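Ticket 842: Packing demo, open day bench
Site: Voltside, Adivham bench
Opened: 18 July 2021
Status: closed, one item carried over

Summary
Arm drifted off its taught positions during the first public run. The crowd was terrific and kept asking for another go, so we did most of the fault finding with people watching. Best open day we've had!

Step 1: Check the work area
Bench as laid out for the demo: navy mat, open carton on its edge, packing tape on the bare wood. Grommet by the edge of the mat used as the visual reference for home. Mat hadn't shifted against our marks.

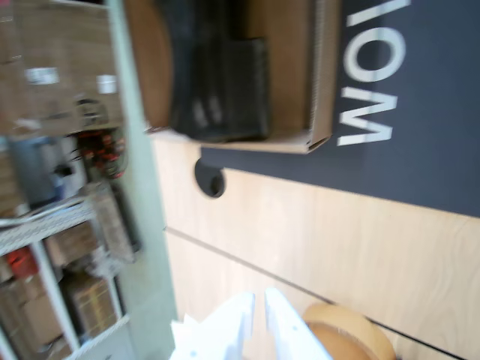 Step 2: Slow it down
Dropped travel speed from 900 to 200 in Jaidee. Drift got smaller but didn't go away. A very sharp kid in the front row asked if the arm was tired. I said I'd check.

Step 3: Look at the fingers
Jogged down over the wood with the gripper open and nothing in it, to compare the gap between the tips with the drawing. Gap fine, screws snug.
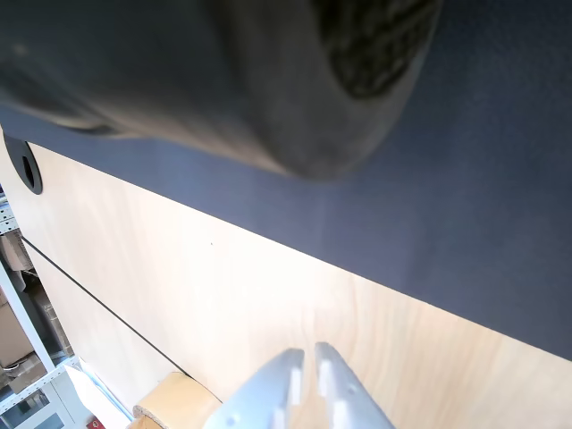

Step 4: Reload the tool offset
Found it! The offset in Plarell was from the old fingers, 14 mm out. Loaded the right file and homed again.

Step 5: Retest on the tape roll
Sent the fingers back in to the roll, right up against it this time, with the carton left at the edge of the table.

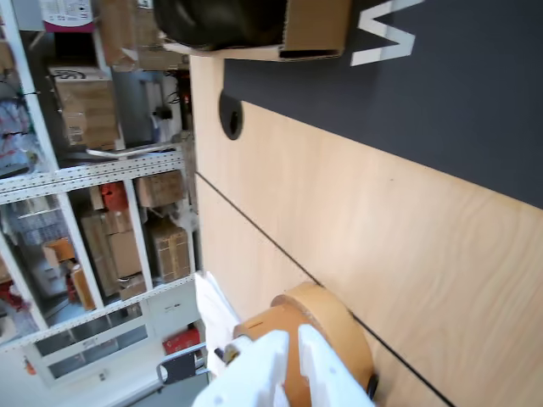 Carried over
Lock the offset file so a restart can't bring back the old one. Needs doing before the November open day. I'd also love a second bench, the queue was out the door.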